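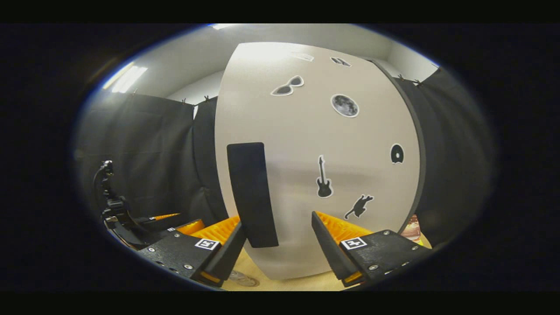 Panel curvo blanco con siete pegatinas, entre ellas las gafas de sol, la luna, la guitarra y el gato.

SONDAR, TALLER DE PEGATINAS
Acta de la reunión de abril

Hora de inicio: 17:10
Lugar: sala de corte del taller
Asistencia: diseño, impresión, tienda y pedidos. Excusa su ausencia la persona encargada del reparto.

1. Acta anterior
Se lee y se aprueba con una corrección: en el punto del almacén debía figurar "estante de papel siliconado" y no "estante de vinilo".

2. Serie nueva de figuras sueltas
Se revisan los motivos colocados en el panel blanco. Diseño explica que la serie no tiene un tema único y que cada figura se venderá también por separado.

Gafas de sol. Se mantiene la montura de ojo de gato con los cristales en gris oscuro. Sin cambios.

Luna. Tienda pide que los cráteres no se oscurezcan más en la impresión definitiva. Impresión hará una prueba con el gris actual y otra un punto más clara.

Guitarra eléctrica. Se aprueba la silueta negra con contorno blanco. Se comenta si conviene sacar una segunda versión con las cuerdas marcadas y se deja para otra serie.

Gato. Se aprueba la silueta con la cola levantada. Pedidos recuerda que es el motivo por el que más preguntan los clientes y propone empezar la tirada por él. Se acepta.

Motivo redondo negro. Hay dudas sobre si se entiende de lejos. Diseño traerá dos variantes a la próxima reunión.

Sobre las dos pegatinas de la parte alta del panel, la clara y la negra pequeña, no se toma decisión. Tienda opina que en esa zona lucen menos y pide verlas también en una superficie plana. La clara se compara mal sobre fondo blanco, de modo que se probará además sobre gris.

3. Contorno blanco
Se discute si el contorno debe tener el mismo grosor en toda la serie. Impresión prefiere un solo grosor para ajustar la cuchilla una vez por tirada. Diseño considera que en las figuras pequeñas se come el dibujo. Se acuerda un grosor general y otro reducido para las de menor tamaño.

4. Tirada y material
La primera tirada será de 2000 unidades, repartidas entre los motivos aprobados. Quedan 177 hojas de vinilo de Teuber, que se reservan para esta serie. No se abrirá otro pedido a Teuber hasta conocer el gasto real de las pruebas.
Se pregunta por el laminado mate. Pedidos solicitará muestras y precio. De momento se sigue con el acabado habitual.

5. Superficies curvas
Hikley, que compra para su tienda de accesorios, quiere saber si las pegatinas pueden anunciarse como aptas para superficies curvas. Se acuerda no poner nada en el sobre todavía. Las piezas se dejarán pegadas 4 semanas y se revisarán los bordes, con especial atención a las puntas finas: la cola del gato y el clavijero de la guitarra. La persona de pedidos contestará a Hikley en estos términos.

6. Feria de Dronditness
El taller tendrá una mesa de 2 metros. Se llevará la serie nueva si la tirada está cortada a tiempo; en caso contrario, se llevarán los restos de invierno y un cartel con los motivos. Tienda preparará los sobres y la lista de precios. Falta confirmar la hora de montaje.

7. Ruegos y preguntas
Se ruega devolver las espátulas al cajón después de usarlas.
Se pide etiquetar los recortes de prueba con el motivo y el ajuste de corte. Los que no lleven etiqueta irán al contenedor al cerrar el taller.
Impresión avisa de que la guillotina pequeña necesita cuchilla nueva. Se autoriza la compra.

La reunión termina a las 18:35. La próxima se convocará cuando estén listas las pruebas de la luna.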